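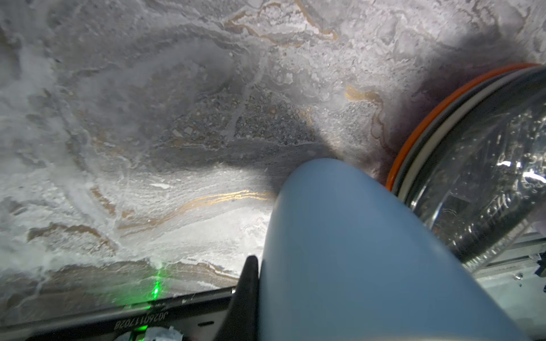
The Sorno Valley Walks file records 40 footpaths between the town of Sorno and the hill village of Ovlow, with the condition of each path as reported by walkers. Route descriptions follow the old mule roads where these can still be traced. The surface field uses a fixed list of terms, and "veined stone" is reserved for gray and white rock crossed by thin wavy lines. All other rock is entered as "plain."

Walks > Sorno Valley > Data card

April
By Kiều Phan

Print this page | E-mail this page

## Coverage

The file holds 1544 waypoints. Three paths above Ovlow are listed without waypoints pending permission from the landowners.
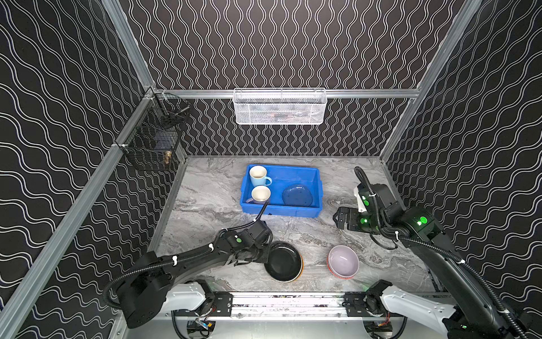 Their start and end points are given to the nearest road junction. Walking times assume dry ground and exclude stops.

## Known issues

Path 60 in the printed guide does not correspond to any entry here.

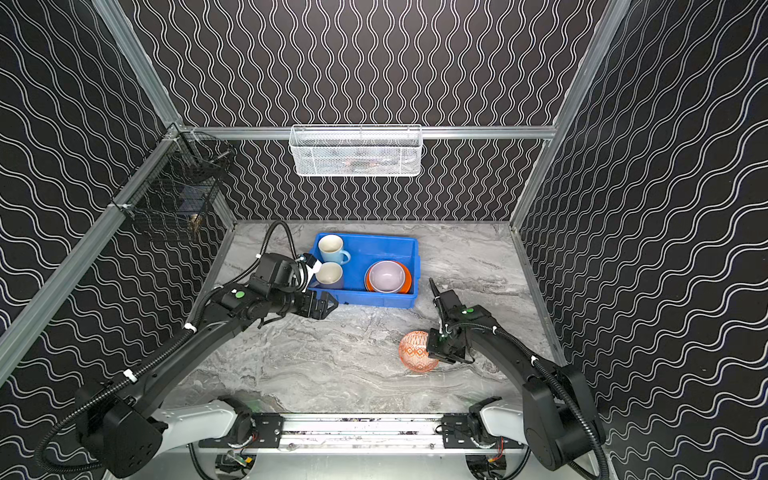
Fionnuala Cronin writes that the chapel spring on the lower Ovlow path is marked on the wrong bank of the stream, and asks that it be moved before the next release.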